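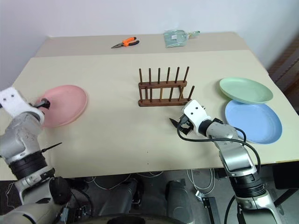
Table with dish rack, plates, pliers and dustpan.

Ticket subject: Pitch count on scoreboard stays on old pitcher after a change
Product: Kunent Scoring, with Ondix scoreboard controller
Site: Plullgate Baseball Club, main diamond
Opened by: Selma Leka, scorer
Assigned to: Ebuka Lawal, Kunent support
Opened: 23 Dec 2023
Priority: Normal
Status: Resolved, one item left open

Original report (Selma Leka)

We had a problem with the pitch count on the outfield board during the senior game today. Our starter came out in the top of the sixth and I entered the change on the tablet in the normal way. The tablet showed the new pitcher with a count of zero. The board kept showing the starter's number and the starter's count, and it kept adding to it with every pitch the reliever threw. A few minutes later it jumped to the right pitcher and the right count without me touching anything.

It happened again in the eighth for the visitors. Their manager came over between innings to ask why his closer was already over the limit. I showed him the tablet and he was satisfied, but the plate umpire then asked for the paper sheet as well, so the game was held up.

Runs, hits, errors, balls, strikes and outs were all correct on the board the whole time. The only wrong line was pitcher number and pitch count.

Set-up: one tablet in the scorers' box, Kunent app, signed in with the club account. The tablet talks to the Ondix controller under the grandstand over a Bako wireless link. No changes to any of it since the winter, apart from the app updating itself at the start of December.

Can you tell me whether the count in the saved game file is right? I have to send pitch totals to the league for the rest-day rules and I don't want to send the wrong ones.

Reply 1 (Ebuka Lawal)

Hi Selma,

Thanks for the detail. I've opened the saved game on our side. The pitch totals in the file match what you describe from the tablet. Every pitch after the change in the sixth is recorded against the reliever, and the same goes for the visitors in the eighth. You can send the totals to the league as they are. If your paper sheet disagrees with the file anywhere, please let me know which half-inning and I'll look at it by hand.

So the fault is somewhere between the tablet and the board. Could you check the following when you are next at the ground:

In the app, go to Settings, then Displays, and tell me what is written under the Ondix entry for Feed type. It will be either Full or Changes only.

On the same page, tell me the number beside Refresh.

On the front of the Ondix controller, note the colour of the Link light while a game is loaded.

Please also tell me whether the change was entered as a straight substitution or as a position swap. It makes a difference to how the message is built.

Reply 2 (Selma Leka)

Checked this morning.

Feed type: Changes only.
Refresh: 30 seconds.
Link light: green, steady. I watched it through a practice game of two innings and it didn't flicker.

The one in the sixth was a position swap. Our starter went to first base and the first baseman went to the mound. The one in the eighth was also a swap, as their shortstop came in to close. We had another pitching change in the seventh, a straight substitution off the bench, and now that you ask I don't think the board was wrong for that one. Nobody complained, at least.

Paper sheet agrees with the file except for one foul ball in the third that I missed on paper.

Reply 3 (Ebuka Lawal)

That narrows it down. I set up the same feed here against a test Ondix controller and ran your game through it from the start.

Test 1. Straight substitution, feed type Changes only. Board updated pitcher and count at the next refresh. Correct.

Test 2. Position swap, starter moved to first base, feed type Changes only. Board kept the old pitcher number. Pitches were added to the old count. Same as your report.

Test 3. As test 2, and I left it running without entering anything. The board corrected itself after 360 seconds.

Test 4. As test 2, feed type Full. Board updated correctly at the next refresh.

The 360 seconds is the controller's own hold time. If it has not been told that the pitcher has changed, it asks the app for the whole game state when the hold time runs out, and that is when your board jumped to the right numbers.

The cause is in our December update. With a position swap, the starter is still in the line-up, and the app now treats the pitcher record as unchanged because the player has not left the game. The tablet screen reads from a different place, so you saw the right thing and the board did not. I have raised this with the development team.

For the moment, please change the feed type to Full:

1. Finish or close any open game on the tablet.
2. Settings, Displays, Ondix, Feed type, Full.
3. Change Refresh from 30 to 20.
4. Tap Save. The board will go blank and then come back with the club name.
5. Load a practice game and enter a position swap with the pitcher.

Please let me know what the board does after step 5.

Reply 4 (Selma Leka)

Did all that. Steps 1 to 4 went as you said. At step 5 the board showed the new pitcher and a zero count, and counted up properly from there. I swapped the pitcher back to the mound afterwards to see whether it would remember his earlier count, and it did.

New problem though. With Full on, the board goes dark for a moment every so often. It's only the bottom row, where the pitcher number and count are. The line score is fine. It's readable but the ground announcer reads off that row and he found it hard going in the practice game.
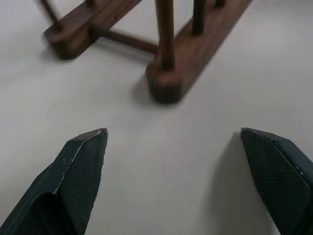
Close view of a wooden object on a pale surface.

Reply 5 (Ebuka Lawal)

The blink on the bottom row will be the larger message arriving in pieces. In Full, the app sends the whole line-up each time, and the controller clears the last row before it redraws it. Over a cable it is too quick to notice. Over the wireless link it can take longer.

Can you look at the Bako unit in the scorers' box? Open its status page in the tablet browser and send me the channel number and the signal reading. The address is on the label on the underside.

Reply 6 (Selma Leka)

Channel 6. Signal says Fair. The canteen wi-fi is on the same channel, I checked with the manager there. The aerial on the box unit was folded flat against the window frame, so I stood it upright and it went to Good. There was less blinking after that but it still does it.

Reply 7 (Ebuka Lawal)

Thanks. Please leave the aerial upright and move the Bako link to automatic channel selection. Wireless, Channel, Auto, Apply. Both ends will restart, and you should allow a couple of minutes for the Link light on the controller to go green again. Don't do it with a game in progress, as the board will show dashes until the link is back.

After that, put Refresh back to 30. I asked for 20 to make the test quicker and there is no need to keep it there. Fewer full messages will mean fewer redraws.

Reply 8 (Selma Leka)

Done. It chose a different channel by itself and the signal still says Good. Refresh back on 30.

Scored the junior game with it in the afternoon. There were five pitching changes, three of them swaps, and the board was right every time. The bottom row blinked once that I saw, in the second inning. The announcer says he can live with it.

A question from our coaching staff: when a junior pitcher moves to another position and then comes back to pitch, does the board show his total for the day or start again? They want the total for the day, as that is what the limit is based on.

Reply 9 (Ebuka Lawal)

It shows the total for the day. The count belongs to the player and only resets when a new game is created. For a double-header you will have two games, so the board will start from zero in the second one even if the same player pitches in both. The league report adds them together, but the board doesn't. Your coaches will need to keep the combined figure on paper if a player is used twice.

Reply 10 (Selma Leka)

Thanks, I've passed that on. We don't let juniors pitch in both games anyway.

Are we supposed to go back to Changes only when the fix comes out, or leave it on Full?

Reply 11 (Ebuka Lawal)

Please leave it on Full until I write to you. The fix is with the testers now. Once it is in the app you can go back to Changes only, and the blink on the bottom row should stop with it. Before you change it back, check Settings, About, to make sure the tablet has taken the new version. It won't update while a game is open, so close any practice games first.

Closing notes (Ebuka Lawal)

Fault: pitcher number and pitch count on Ondix board not updated after a position swap involving the pitcher. Feed type Changes only. Saved game data not affected.

Workaround in place: feed type Full, Refresh 30, Bako link on automatic channel, aerial upright.

Still open: occasional redraw blink on bottom row in Full. Linked to the app fix. Ticket set to Resolved at the customer's request, and will reopen if Selma replies to it.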